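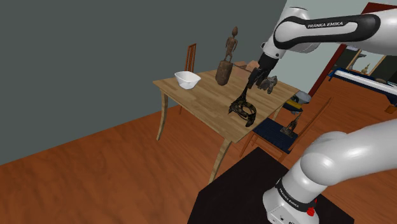

Trovuvum Table Clearing Pack

Can a robot arm clear a table yet? Sort of! Trovuvum is our simulated chore set for people who want to find out with their own arm model and their own code, and the table clearing pack is the one we have the most fun with.

Plates and mugs are easy by now, so we went for awkward things. A wide-rimmed bowl is about as friendly as it gets. After that you're dealing with a tall figure on a rough pedestal, a little gray figurine, and a dark coiled thing like a snake that has hardly any good place to grab (Youssra El Ouafi modeled it and is very proud of the trouble it causes). There are things on the chair, too -- people do leave stuff on chairs.

What you get

- 30 room layouts with wooden tables and chairs
- 4 chores: clear, sort, set out, put back
- 3 levels of clutter
- A Franka arm on a fixed pedestal, ready to run
- Logs of every grasp, slip and bump

How good are machines at this?

Better than we expected in May, and still slow. Our own baseline handles bowls well and gets through nearly 15 layouts before it needs a person to step in. The coil beats it most of the time. It also tends to knock over tall objects on the way to short ones, and it can't reach the far side of a room from a fixed base, so don't plan on firing your dishwasher. Othmane Younis is working on a planner that moves the tall things first, and the early runs are great to watch.

Works with the Isora viewer. Last updated 8/27/25.

Related items

Trovuvum Laundry Folding Pack
Trovuvum Parts Bin Pack
Isora Viewer
Gerkora Gripper Models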